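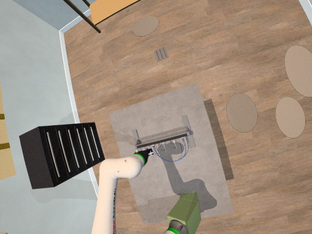 Vue de la simulation : le bras blanc, le portique gris et le câble bleu.

Questions fréquentes sur Rurkoddale, banc de câblage d'atelier partagé

Faut-il un vrai bras pour commencer ?
Non. Le projet tourne d'abord en simulation, sur un ordinateur ordinaire. Comptez environ 500 Mo pour la scène et ses modèles.

Pourquoi un câble ?
Un objet souple oblige à soigner la prise. Les trajectoires prévues pour des pièces rigides donnent de mauvais résultats.

Puis-je remplacer le portique ?
Oui, en modifiant le fichier Fekitz. Gardez l'origine au même endroit - sinon toutes les positions de prise sont à refaire.

Le calcul plante dès que le câble touche un crochet. Que faire ?
Réduisez le pas de temps, puis relancez avec 500 itérations. Si l'erreur 329 revient, le maillage du crochet est mal fermé.

Peut-on utiliser deux bras ?
La version 2 le permet. Chaque bras a son propre fichier de réglages.

Qui contacter ?
Delwyn Prendergast répond sur le forum de l'atelier Gakano. Joignez le journal complet du calcul.

Page mise à jour le 18 février 2019.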